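Headphones, day whatever

3rd April, and I am typing this with one hand because the other one is holding a sandwich. Quick post. I said I'd write more about the data collecting and then didnt, so.

Where we are: 1274 episodes in the bucket. Sounds like a lot. Digby says it's nothing, Digby always says that. The task for this batch is headphones. Pick a pair up out of the mess, get both grippers on it, open it out, put it down clear of the others. Easy to say. We did cups before this and cups were a holiday.

The trouble is the cables. A cup has an outside and you grab it. A pair of headphones is a hoop with two lumps and then a long bit of string that goes wherever it wants, round the cups, round the band, under the pair next door. You pull one and a second pair comes along for the ride. First couple of sessions I was throwing those episodes out as fails. Then Kianoush looked through my reject folder and said keep them, the good recoveries anyway, that's the stuff the model never sees. Fair enough. So now there's a tag for it. "drag" if another pair moved, "snag" if a cable caught on something, "clean" if neither. Clean is the smallest pile.
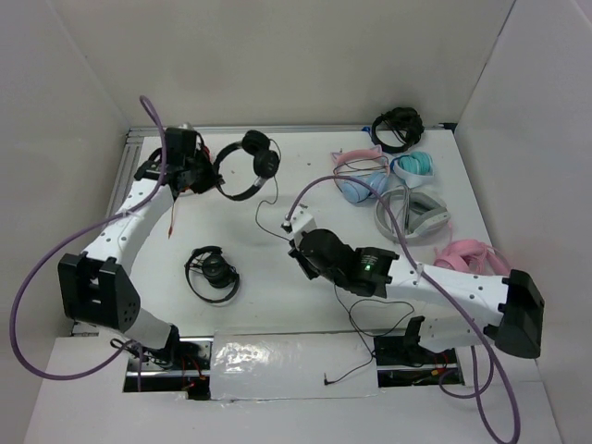
Resets are what eat the time. An episode is short, then you've got to get the table messy again and messy in a NEW way, and it's weirdly hard to do on purpose. My hands want to lay everything out in a nice row. Pejman's trick is shut your eyes and drop them, which works ok untill one goes off the front. I do 28 episodes then stop and swap over, any more than that and I get lazy and they all start looking the same. You can see it in the playback too, same approach, same wrist angle, over and over. Useless for training. Might as well copy paste.

Things I changed this week:

Stopped coiling the cables neatly between runs. Let them be a mess.

Slower on the lift. I was yanking. Model learns yanking.

If I fumble a grasp I let go and try again and keep recording, up to three tries. After that, bin it.

Wrote the labels straight after the session and not the next morning. Next morning me remembers nothing.

Also had a go at handovers, one arm lifts by the band and the other comes in to steady it. Much harder than I thought, you lose sight of the second gripper behind the first and end up feeling for it. Trygve is way better at these than me, he goes in low and waits. I go in high and bump it. Six good ones out of a whole evening, not my best.

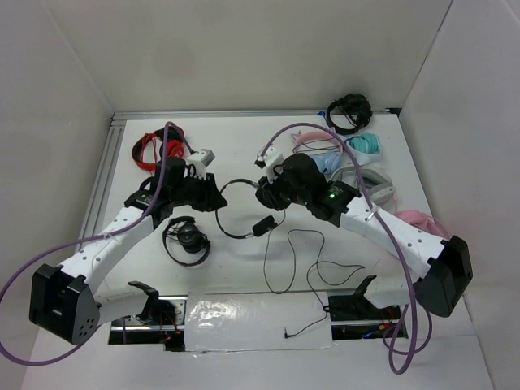
Black headset up between the two grippers, cord and plug still on the table.

Next job is the first training run on just this batch, Pejman has the config half done. I want to hold back all the pink pairs and see if it copes with them cold, Digby wants to hold back whole sessions instead. We'll prob do both and argue after. If the grasps look ok we go on to plugging things in, in May, which I am not looking forward to one bit.

Right, sandwich finished, bucket's still uploading. More when there's a number to show.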